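Planning the Second Two-Arm Bench – Photo Page

The Prandcombe site is due to get a second two-arm bench, and several people who will be asked to sign off on it have not spent time at the first one. This page is meant to help with that. The pictures show the bench we have now at Histon, with the arms handling the same kind of household goods we expect the second bench to handle. Between them are notes on what we would buy again, what we would change, and where the money goes.

The request covers one complete bench: two arms with grippers, a table, side and back panels, cabling, and a stock of items to handle. Mounting is included. Computers are not, and they will come out of a different line next year.

The two quotes we have are from Runditz and Rezaei. Runditz quoted the table, beam and panels as a kit. Rezaei quoted the same parts plus fitting on site. The arms will come from the supplier we used before, so that the spare parts we already hold will fit both benches.

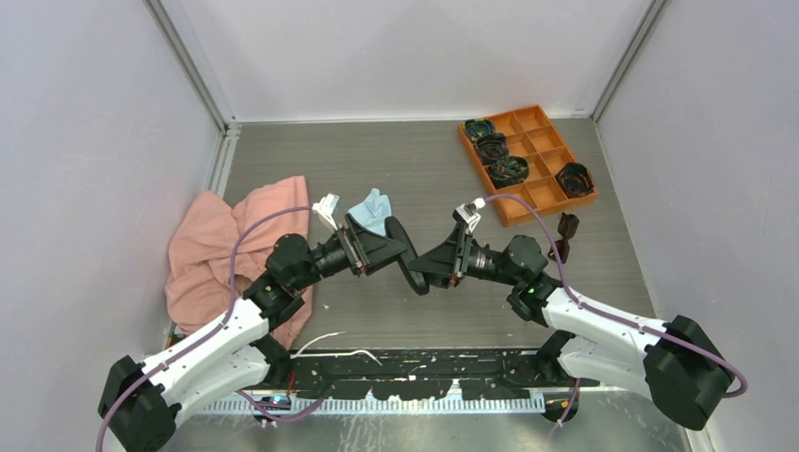

Both grippers at a flat, dark oval object in the middle of the table.
Histon Bench Group – Equipment Planning

The item was a small one and the two grippers had to come in close to each other. This is the main point to settle before ordering the table. If the arm mounts are set too far apart, the middle of the table becomes hard to work in. We would like the mounts at Prandcombe to be movable and fixed only after a week of trials.

The tray at the back right is one we would buy again. Small compartments are useful for sorting work, and rolled items stay put in them. The request has 5 trays in it. One will be kept on the bench and the rest go on the shelf as replacements.

Cables need their own line in the budget. The purple cable goes up along each arm to the gripper and needs enough slack to follow the wrist. On the first bench we bought to length and had no spare, and an order in April took longer to arrive than the rest of the parts put together. For the second bench we are asking for a full spare set, cut and labeled before delivery, with clips. The supplier has agreed to hold the price until the order is placed.

Panels are a smaller matter. We want the same height and a similar pale color. Rezaei offers a darker panel at a lower price, but then the two benches would not match, and we would sooner keep them alike. Metal corner strips are in both quotes.

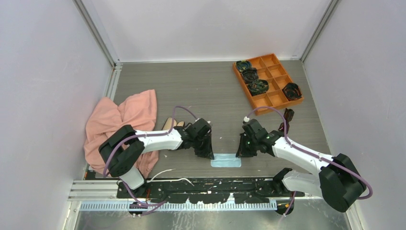
Histon Bench Group – Equipment Planning

A small blue cloth lies flat near the front of the table, with a gripper at each of its upper corners. Cloth work takes up table space. With a towel or other large fabric on the left and a tray at the back right, the part left over for the task is fairly modest, and we would not go to a smaller table to save money. The Runditz kit comes in two sizes and we have asked for the larger one.

Items to handle are cheap compared with everything else, but they do add up. The list for Prandcombe has 41 items on it: cloths, towels, shoes, sunglasses, rolled fabrics and a few small hard objects. We have put 2,320 dollars against this line, along with the trays, the spare cable set and a storage cabinet. Anything already in the cupboard at Histon can be shared, and if that works out the unspent part will go back.

Wear should be planned for too. The front beam on the present bench is scuffed and has pale patches along its lower edge. It still does its job. Runditz can supply a coated beam for a little more, and we have asked for that as an option on the quote, priced separately so it can be dropped.

Delivery is quoted at 6 weeks from order by both firms. Floor space at Prandcombe has been measured and is large enough, with room to walk behind the back panel. Power will need one more outlet on the left side. That work is not in the request and has to be booked through the building office.

Still open:
Coated or plain beam
Fitting by Rezaei or by our own people
Whether the storage cabinet should lock
Date for the outlet work

Comments on the request should be sent to the group mailbox before the order form is filled in. Copies of both quotes are in the shared folder under Prandcombe.

Page last changed 2024-05-01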